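Hileo Game Console: Setup Guide
Section 3. Installing a game and moving your saves

Revised Wednesday, February 27, 2019

Before you start
You need a Hileo console running system version 14 or later, a Parnatix account, and a wired or wireless internet connection. The download of Kusuma takes up 72 GB. Leave extra space free for updates.

Installing from the store
1. From the home screen, open Store and sign in with your Parnatix account.
2. Search for Kusuma and select Download.
3. Choose Internal Storage or External Drive. You can move the game later.
4. Leave the console on or in Rest Mode until the progress bar is full.

Caution: Do not unplug an external drive while a download is in progress. The game data may be damaged and will have to be downloaded again.

Note: If error 203 appears, the account is signed in on another console. Sign out there and select Retry.

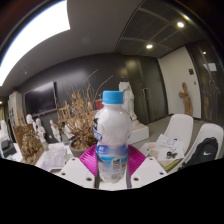
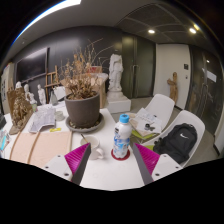
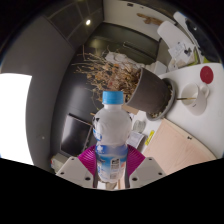
Moving saves from an older console
1. On the older console, open Settings > Saved Data > Copy to Cloud.
2. Select each save you want to keep. Saves made in the Bemau demo can be copied too, but trophies do not carry over.
3. On the new console, open Settings > Saved Data > Copy from Cloud.
4. Start the game and select Continue. If only New Game is shown, close the game and repeat step 3.

Caution: Copying from the cloud replaces any save in the same slot. A replaced save cannot be recovered.

Note: Transfers use network port 3458. If the copy stops at zero percent, check that your router is not blocking it.

For controller pairing, see Section 4.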